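Taping Boxes So They Stay Shut

I've mailed a lot of boxes since June, and most of my early ones popped open. I use the plain Velov cartons now, and I always open all the flaps and check the bottom before anything goes in.

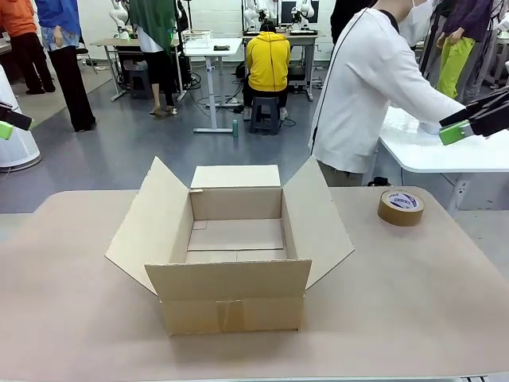 Flaps out, tape within reach.

Next comes the center seam. Run one long strip right down it, then press it flat with your whole hand — fingertips alone leave bubbles, and bubbles lift!

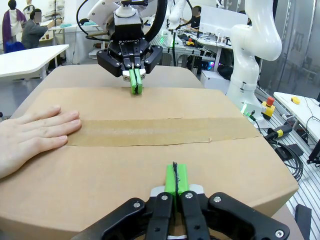
A flat palm does the job.

For heavy stuff (books, mostly) I add 3 strips across each end as well. Keep hold of the roll between strips, or you'll be hunting for the loose end again — I've wasted whole evenings picking at it with a fingernail.
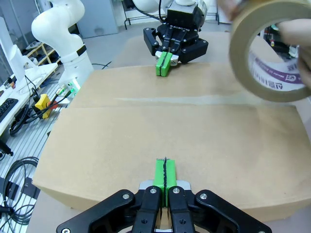

Storing the leftover tape

Mine goes in a zip bag in the hall drawer, with the end folded under.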